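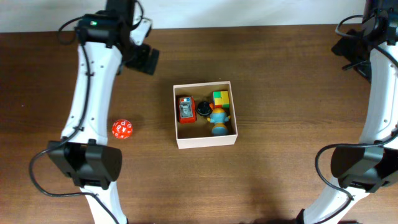 Course: Storage and Order in Small Rooms
Posengate Evening School, handout for unit 4
Small things: the box, the shelf and the place between them

1. What we study in this unit

In unit 3 we spoke about large furniture. Now we come to small things, for example dice, balls, little plastic figures, and packages of sweets or tea. They take little space, but they make most of the work. In the Parnow apartment, which we use for the exercises in this course, the household list has 1,452 entries, and 400 of them are smaller than a hand. Please keep a copy of this list with you, it will be needed again in unit 6.

A small thing is "at home" when a person who does not live in the apartment can put it back without asking. This is the definition of Dafis, which you have already in your reader (page 216). I use it in the whole handout.

2. The open box

An open box is the easiest home. It has no lid, so one hand is enough. It also has a weak side. After a few weeks the small things are on the bottom and one must take out everything to find them. For this reason we give a box only one family of things. Toys go with toys. A toy duck in a blue cap and a die can share a box, but batteries should not join them.

Cardboard is good for the first month. It is cheap and you can change your mind about the size. Stand the box on the table while you sort, and only later decide where it will live.

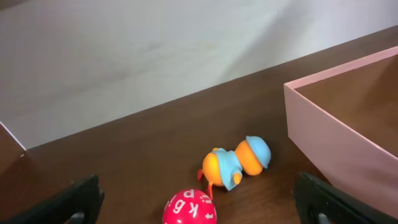 The table should be used for sorting only. In the Hakance method, which some of you know from the summer course, each thing may stay on the table not longer than 45 minutes. I find this too strict for families with children, but the idea behind it is correct. A table which is used for keeping is soon lost for eating and for homework.

When you sort, work in this order:

Take one thing in the hand and say its family aloud.
Put it in the box of this family. If there is no box, leave it at the far side of the table.
At the end, look at what is left. Three or more things of one kind can get a new box. Single things go to the shelf.

3. The open shelf

On a shelf we see everything from the front, and this helps the memory. Packages stand well next to each other or in a vertical stack. Round things are more difficult, for they roll, and a ball needs a low edge or a small dish. Figures may have a level of their own. If two things look similar, put them one above the other, so that the eye compares them quickly.

The small cabinet needs free space in front. Many students forget this and place it where an arm can not come in comfortably. Before you fill it, try the way from the table to each level with a thing in the hand. 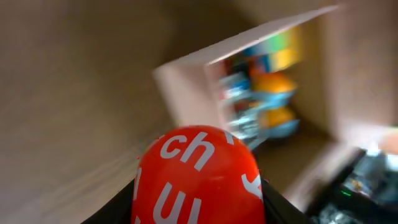

4. Homework

Choose one table at home and sort it as described in part 2. Write down which things had no family and what you did with them. One page is enough. Drawings are welcome, also simple ones.

For the next meeting please read the Dafis chapter on drawers.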